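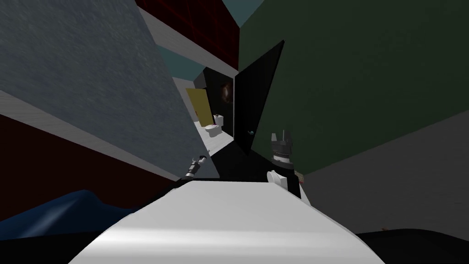
One of our reviewers asked why we'd bother with simulated homes at all, when a real flat in Barnemville costs less to rent than our computing time. Fair point, and I still chew on it! My answer is the count. In October we got through 166 tidying and cleaning chores in Casia, and you can't mess up a real bathroom that often and keep the landlord sweet.

Figure 2. A Casia home with both grippers in view and, a good way off, a yellow door and a white toilet.

So, can the machine do chores yet? Sort of. Nolte, our planner, finished 140 of them, mostly the dull ones (pick up, carry, put down). Anything with cloth went badly, and Uven, the older planner, was worse again. I'd also hoped that getting from room to room would be the easy bit, but 11 of the failures came before either arm had touched a thing. We go through those next.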